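Slide 1: Welcome

Good evening, everyone, and thank you for coming out on a weeknight. I'm Beatriz Nogueira, and I've been walking the Gouveia hills since I was small enough to be carried up them (my father would tell you I still complain like I'm being carried). Tonight is about the range itself, how it got its shape and where its water goes.

Slide 2: Where we are

Point to the map, slowly. The range runs north from Clestania to the Iswood gap, 31 miles end to end. Folks always ask why the west side looks so steep and the east side so gentle. The block tilted as it rose, so the west edge is the broken one. Use the book-on-a-table trick with the book propped up along one side.

Slide 3: The high plateau

Mention that the plateau sits 400 feet below Astov, the tallest of the 4 summits, and that snow can hang on in the north gullies into July. Tell the story of Henrique Marinho and the frozen sandwich, but keep it short this time!

Slide 4: Two rivers

Rain on one side of the ridge goes to the Clestania valley, and rain on the other side takes the long way, 85 miles down to the coast. Pause and let people find their own town on the map, they love that. 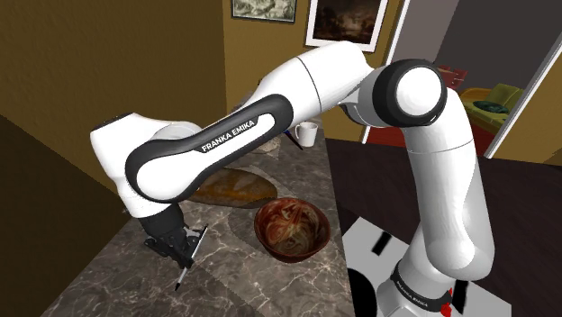 Slide 5: Questions

Leave the map up. Somebody will ask about the trail over the gap, so have the paper copies handy by the door.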